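# Skurard fruit basket, light green

The Skurard is a small rectangular basket for fruit and vegetables. We made it for people who buy their fruit by the bag and then don't know where to put it. It is sold by Lokico in one size and one color, a light green that is calm enough for the table and still easy to find in a full cupboard.

Many customers write to us that they already have a big bowl. A bowl is beautiful, but the small things always go to the bottom. If you put cherry tomatoes and mandarins under a grapefruit, you will find them again only when it is too late. The Skurard has only slightly flared sides, so you can place it against a wall or next to a second one, and keep the small fruit apart from the heavy fruit.

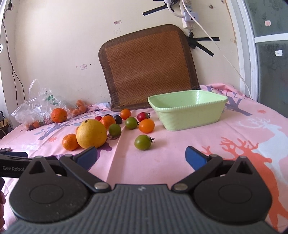 We recommend to use one basket for the small, soft fruit and to leave the big citrus next to it. A grapefruit has a thick peel and can stay on the table for some days without any basket. Tomatoes are more sensitive. Please put them in last, on top, and with the stem still on if they have one.

## Details

| | |
|---|---|
| Product | Skurard fruit basket |
| Shape | Rectangular, open top |
| Color | Light green |
| Weight, empty | 300 g |
| Item number | 1,126 |
| Sold as | Single piece, or in a carton of 20 |

## What fits inside

This depends on how you fill it. For cherry tomatoes, a normal 500 g pack goes in with enough free space on top that you can take them out without lifting the basket. Mandarins fit well in one layer. We don't advise a second layer of citrus, as the fruit below gets pressed and you don't see when one of them becomes soft.

A pomelo is too large if you want to keep something else in the basket. Some people do it anyway with one pomelo alone, and of course this is possible.

## Before the first use

1. Rinse the basket with warm water and a little dish soap.
2. Let it dry completely, with the opening down.
3. Take the fruit out of its plastic bag. Fruit that stays closed in the bag collects moisture, and the basket cannot help with this.
4. Look at each piece before you put it in. A damaged tomato should be eaten the same day.
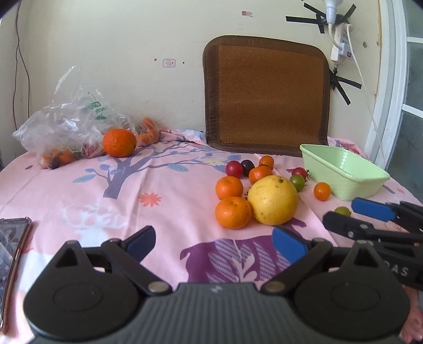 For the daily care, a damp cloth is sufficient. The woven texture on the sides can hold some dust or dried juice – for this, use a soft brush, for example an old toothbrush. Do not use steel wool. We also ask you not to put the basket in the dishwasher or on a hot stove.

If the basket stands on a printed tablecloth, wash the cloth separately the first time. New cloths can lose color when they are damp, and light green plastic takes a pink spot quite easily. We learned this with our own basket in the Plonbridge shop.

## Questions we often receive

**Is there a lid?**
No. We tested one in August and the fruit inside did not stay dry enough. If you want to cover the basket, a thin kitchen towel works well.

**Can I put it in the refrigerator?**
Yes. Please check the height of your shelf first, especially if the fruit is higher than the edge of the basket.

**Will there be other colors?**
Maybe a cream one. It is not decided.

## Ordering and returns

Single baskets are in stock at the Lokico shop in Plonbridge. Cartons are sent from our warehouse partner Turcotte, and for these you should plan a few more days. You can return an unused basket within 20 days. If it arrived with a crack, keep the packaging and write to Noémie McKinnon in our customer service, with the item number in the subject line.

Page updated Tue 24 February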